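Bench hands wanted – desktop teardown and sorting, Wullstead

Modeo is looking for people to help take apart old desktop towers at our Wullstead unit. Part time, 24 hours a week, start in July if you can. We have 639 machines to get through and more coming from Beler, so we need to move on this.

What you'd be doing: side panel off, case laid flat on the bench, memory out, drives out of the cage, power supply out, board last. Parts go in the right bins. Cables too, the short ones get missed all the time.

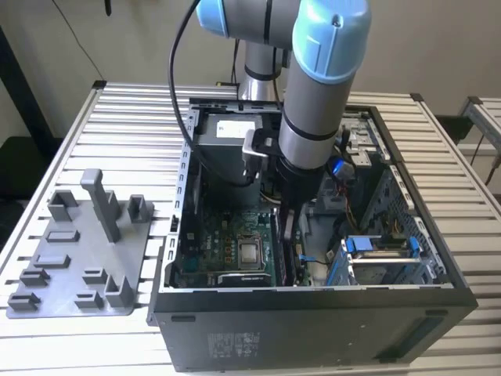 No degree needed. If you've built or fixed a PC at home thats plenty. You should be OK with small screws, sharp case edges and standing for most of a shift. Good close-up eyesight, glasses fine. Must be able to lift a full tower onto the bench on your own.

Shifts start at 7:30 a.m. or 1 p.m., tell us which you prefer. Roughly 110 towers a week between the whole team, so steady work but no racing. Bent pins make a processor worthless to us – slow down for those.

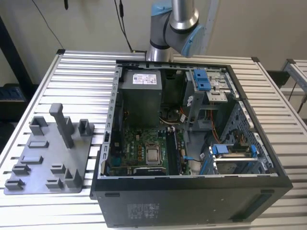
Pay is hourly, paid every two weeks, plus a $500 bonus after your first three months. Gloves, safety glasses and drivers supplied. Bring your own lunch, there's a fridge and a microwave. Free parking behind the Bognár building, NOT in front of it, they will tow.

Also want one person for the late shift who can keep the parts log up to date. Basic spreadsheet stuff. Say so when you apply.
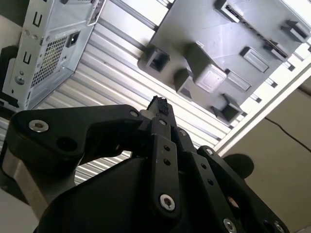
Close-up at the bench, ribbed metal top.

To apply: short note to the Modeo front desk with your phone number, hours you can work and any PC work you've done. Resume optional. Drop it off in person or mail it, either is fine. We call everbody back, usually within a few days. Under 18s need a signed form from a parent – ask at the desk.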